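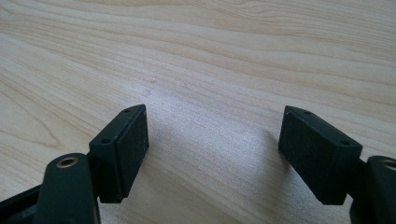
Home | Past issues | Shop notes | Letters | Subscribe

The "lifetime" tabletop finish, again

Lallix is back with another hardwax oil, and the flyer says one coat will protect a kitchen table for life. Whose life, it doesn't say. I have read this promise on a lot of cans, and most of those cans were sitting next to a table that needed sanding.

The claim rests on a test of 200 wipes with a damp cloth. In a house with kids, that's a couple of months. No mention of hot mugs, nail polish remover or the orange stuff that comes off a pizza box. I wrote to ask and got the flyer again, as a PDF this time.

Then there's coverage. The can says 610 square feet. I put it on scrap maple in the Pitville shop, thin as I could rub it, and I would be surprised if a normal person got half that. The maple drank it. Maybe old oak with three finishes already on it would do better, but then you aren't supposed to put it over an old finish. Page 5 of the instructions, small type.

Drying is given as 18 hours. Mine was still tacky at breakfast the second day. It was cold in there, I'll grant them that, and I plan to try it again in August.

It does look nice. Low shine, not much yellowing so far, and it smells better than the Ingvarsson oil, which I still use and which makes no promises beyond "reapply as needed." That one I believe.

If you already bought the Lallix, put it on a shelf or a headboard and see how it does. I'd hold off on the dining table.

Contact the editor | © 2022 Pitville Shop Newsletter | Back to top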